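I'd had the Schouten open house on my calendar since December, mostly because a coworker swore the free coffee was worth the drive. It's out past Grestness, in one of those long low buildings you'd take for a carpet warehouse, and they sort and fold secondhand textiles there. Shirts, towels, sheets, curtains, all of it. I know, I know. But I have a linen closet that attacks me when I open the door, so I went in with high hopes!

Parking was fine once I found it (follow the signs for the loading dock, not the ones for the office). You get a sticker and a map, and then you're pretty much on your own until your group is called. I was in the 9 o'clock group, which meant the coffee was fresh and the donuts hadn't been picked over yet.

First stop was the intake hall. Bags come in from 240 drop-off bins, and the day before our visit they'd taken in 963 bags, which they'd chalked up on a board by the door. The smell was less bad than I expected – kind of like a church basement, with a little fabric softener on top. Our guide said the first sort is just wearable, not wearable, and "ask somebody." I would be asking somebody all day long.

After that came the part I'd driven out for, the folding and cloth handling room. It's a lot quieter in there and much brighter, and I could have stayed an hour. They start everybody on towels, then move up to T-shirts, and fitted sheets come last of all. What got me was how much of the work happens before any folding. You have to find an edge in the heap, and then you have to find a corner, and a soft knit thing will hide both from you for as long as it likes.
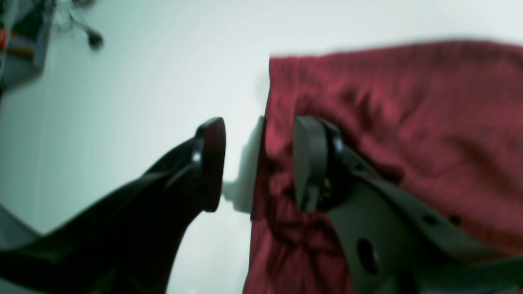 I got to try it myself at the visitors' table, with a big floppy sweater, and wow, was I slow. The trick they teach is to pinch a little fold near the edge, lift just that much, and let the rest hang so gravity does some of the sorting out for you. I'd always grabbed from the middle and shaken. My mother shook, I shake, and apparently we've both been stretching our necklines for decades.

Then upstairs to the bundling floor, where the folded stuff gets strapped up and sent on. There was a stack of bundles marked for Gundby, 413 of them according to the tag, all curtains and table linens. I asked who needs that many curtains and got a long answer about theater groups that I only half followed over the noise.

Lunch was soup and rolls in the break room, and the little shop at the end sells off odd lots by the pound. I came home with two pillowcases, a tea towel with geese on it, and a tin of Brurnetia wool soap that I haven't opened yet. The line at the register was slow, so bring small bills if you go.

One complaint: the tour skips the mending corner unless you ask, and it looked like the coziest spot in the whole building. Next time I'm asking. I did refold the top shelf of the linen closet that night, and the other four are still waiting.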